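Gripper fault halts two-arm kitchen trials at Drirlow

Drirlow has suspended two-arm food handling trials after a gripper on its test bench failed to release on command. The stop was made on Thursday during a sandwich assembly task. No injuries were reported.

According to the fault log, the right gripper held its closing force for 4 seconds after the open command was sent. The arm controller, supplied by Skuluteck, did not raise an alarm. An operator used the emergency stop.

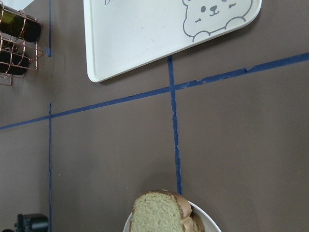
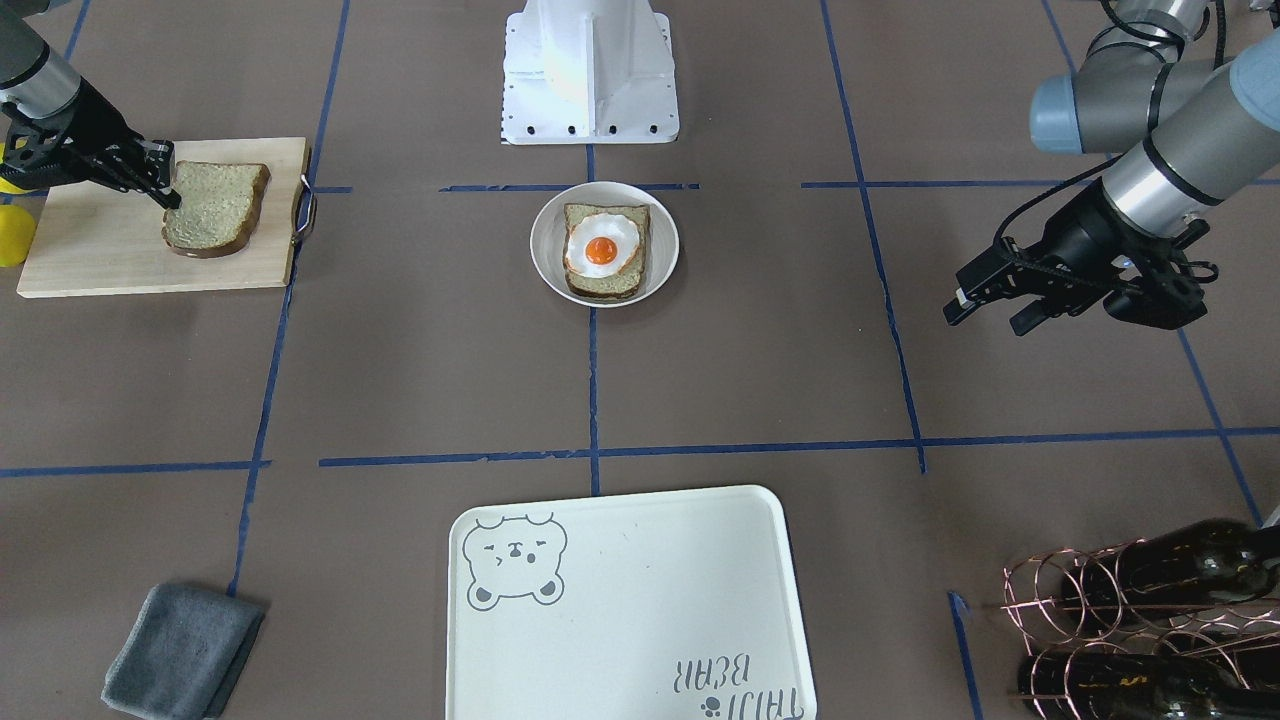 Bread handling at the taped bench, from the wrist camera and the fixed camera.

Cause and next steps

Drirlow traced the delay to a worn cable connector at the wrist, which dropped status messages when the joint was rotated past 80 degrees. The gripper had passed its last inspection, and the connector was not on the checklist.

Connectors on both arms will be replaced. Skuluteck is to issue a firmware change that cuts drive power if no status message arrives within 100 milliseconds. Trials resume after 2000 open and close cycles without a missed message. Miettinen, which runs the same controller, has been notified.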